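Is lining paper worth it under patterned wallpaper?

Bukis
The shop wants 149 for Groltau lining paper before I've bought a single roll of the leaf pattern. Do I need it, or is it just an extra sale?

Sasaki
Depends on the plaster. Mine was rough and I still skipped it – no bubbles yet. 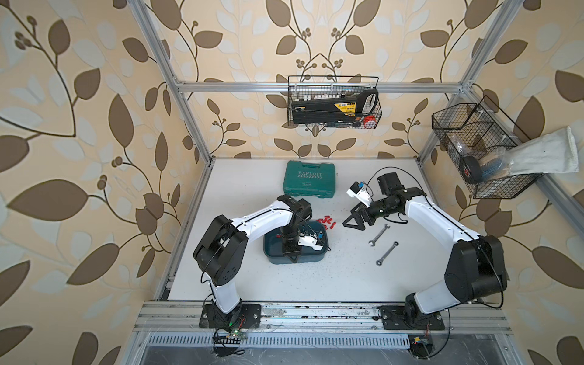
Page last changed: January 2018

Lurnen
I doubt "no bubbles yet" means much. Bare plaster wants sizing first. If it's smooth, 800 grade is plenty, whatever the shop says.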